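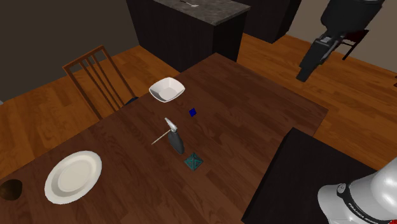
Tremblay Workshop Moves Terniton Table-Clearing Project Into Simulation

Halport, 6/4/19

The Tremblay Shared Workshop has completed the first simulated room for Terniton, the member-led project to build a robot arm that can clear a household table. The room went into use on the workshop's computers this week and will serve as the project's main test area through the summer, while construction of the physical arm continues on the second bench.

Terniton was opened to members last fall. Its stated goal is a bench-built arm, assembled from parts that can be made or repaired in the workshop, able to pick up small items from a dining table and set them down in a chosen place. The project is open to all members who have completed the electrical safety session, and work is shared between the Halport building and members' homes.

The simulated room is a dining area next to a kitchen, with a dark brown wooden table, a kitchen island with a granite countertop, and a hardwood floor. The test items on the table include a white square bowl, a round white plate, a small dark blue cube, a teal octahedron, and a gray and silver hand tool with a wooden handle. Members of the software group selected a mixed set so that flat, round, and awkward shapes would all be present in the same layout.

For this stage the group is working with a model of a commercial arm. The lettering FRANKA EMIKA can be read in part on the base, which is mounted on a black stand at one corner of the table. A model of the workshop's own arm will replace it once the dimensions of the elbow and wrist are final. The control program is being written so that the change of arm requires a new settings file only, and the sections that choose a grasp and plan a path will be carried over.

Reasons for the Change

Earlier testing took place on the bench with a partly built arm. Progress was slow. The shoulder joint had to be taken apart after several sessions, and members who had traveled in for an evening of programming often found the arm in pieces. In March the project group asked for permission to divide the work, with one group continuing on the hardware and the other moving to simulation. The workshop approved the request and set aside 392 dollars from the projects fund for a graphics card and additional memory.

The new equipment is installed in the computer at the north end of the upstairs room. It may be reserved for Terniton work on weekday evenings. Members with a suitable computer at home may also run the room there, and a copy is kept on the workshop's shared drive together with installation notes. Anyone who changes the room file is asked to save it under a new name and record the change in the project log.

Status of the Physical Arm

The base plate and lower joint are finished. The upper arm has been cut and drilled but has not been fitted, pending delivery of replacement bearings from Tanine, the machine parts dealer that supplied the first set. The bearings received in April were the wrong bore and have been returned at no cost to the workshop.

The gripper remains the least settled part of the build. The first version, printed in the workshop, used two curved fingers driven by a single motor. It closed well on a block but let go of plates, and the teeth of the drive gear wore down quickly. A second version with flat, square-ended fingers is being drawn. The hardware group has asked for the results of the simulated plate trials before it commits to a finger length.

Wiring is being redone at the same time. All cables below the elbow will be routed through the arm and labeled at both ends. The emergency stop has been moved to the front edge of the bench, where it can be reached from either side. Members are reminded that the physical arm may be powered only when two trained members are present, and that this rule also applies to short checks of a single motor.

Work Done at Home

Several parts of the project are being carried out in members' garages and spare rooms. These include the printed covers for the lower joint, the motor test stand, and the small camera mount that will sit over the bench. The workshop supports this arrangement and will lend hand tools and measuring equipment for up to 10 days at a time. Power tools remain in the building.

Parts made at home must be brought in for checking before they are fitted. A parts sheet is available at the front desk and asks for the material, the print or cutting settings, and the date. Members who began parts before the sheet was introduced should fill one out after the fact as completely as they can.

Simulated Trials

The first set of trials concerns single items. The program is given one item and one target position, and the result is entered in the log as placed, dropped, or not reached. The blue cube was chosen as the opening item. The octahedron follows, then the bowl, the hand tool, and the plate. Chairs and the kitchen island are treated as obstacles throughout, and any contact with them is to be logged as a failed run, whatever happens to the item being carried.

The second set, planned for August, will ask the program to clear more than one item in a row. The order will be left to the program. The software group expects the hand tool to cause the most difficulty, given its heavy head and thin handle, and has requested help from any member with experience in estimating the balance point of uneven objects.

Results from simulation will not be taken as proof that a motion is safe on the bench. Each motion carried over to the physical arm will first be run at low speed with no item in the gripper. The rule has been added to the Terniton safety page and posted beside the bench.

Open Session and Sign-Up

An open session for members will be held in the upstairs room later this month. The simulated room will be available to try, and the hardware group will have the base and lower joint on display. The session is limited to 16 places. Sign-up is at the front desk or through the members' page. Guests may attend with a member if places remain on the day.

No programming background is needed for the session. Members who wish to join the software group afterward should be comfortable editing a text file and following written instructions, and a short introduction will be arranged for those who are new to the tools. The hardware group is seeking members able to use the small lathe.

The workshop also requests the loan of plain household dishes for the bench trials. Plates and bowls should be undamaged and of little value, as breakage is expected. They may be left in the marked crate by the Tremblay Street entrance during staffed hours.

Questions about Terniton should be placed in the project mailbox at the Halport building or posted to the project page, where the log and the current parts list can also be found.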